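Surfaces and Small Metals, session 4
Handout for the evening course, Prerkby site
10/08/2026

Right, last time I promised we'd get off timber and on to stone, so tonight is all about dark marble and what happens when you put small brass things on it. I love this pairing. I know it's a bit hotel bathroom, but bear with me!

First, the stone. Most of what gets sold as black marble round here is really a very dark grey once you get a decent light on it, and the white veins are what your eye goes to. They're mostly calcite, they filled old cracks, and they wander and fork the way cracks do. Run a fingernail across a few on the sample slab (the big one from the Thiele yard, please don't lean on it) and see if you can feel any of them. Some people can, I never could.

Marble is soft as stones go. It scratches, and it hates acid, so no lemon, no vinegar and none of that limescale spray. Warm water, a drop of washing-up liquid, dry it off with a cloth. I ruined a lovely offcut in 1988 with half a glass of orange squash and I've still got the ring to prove it.

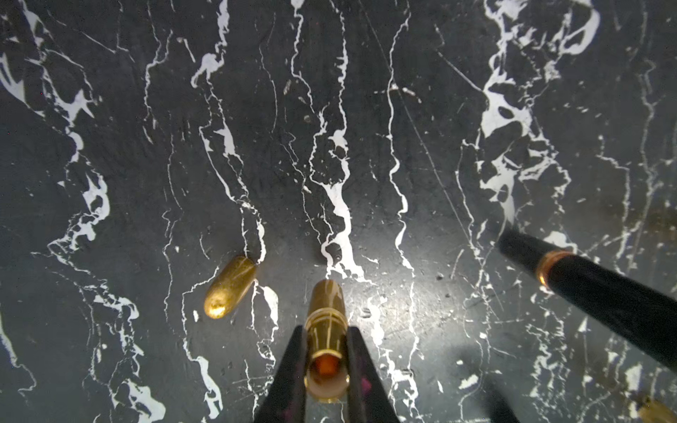 Now the brass. It's copper and zinc, and the more copper you have the redder it goes, which is why two pieces from different batches hardly ever match. A polished piece will also look a completely different colour from a dull one, even if they're the same metal, so don't go by colour alone. Put them side by side, turn them round, look at the edges and inside anything hollow – you get some gorgeous warm reflections in there.

Polishing: we'll use the 3000 grit paper I brought back from Cunberg, wet, and then a soft cloth. Go along any engraved lines and not across them, or you'll soften the edges. And do your polishing over a towel, well away from the slab. Grit on marble is a sad business.

For next time, page 13 of the Pornville booklet, the bit on tarnish. Bring one small brass thing from home, a hook or a drawer knob or whatever's rattling about in the kitchen drawer, and don't clean it first!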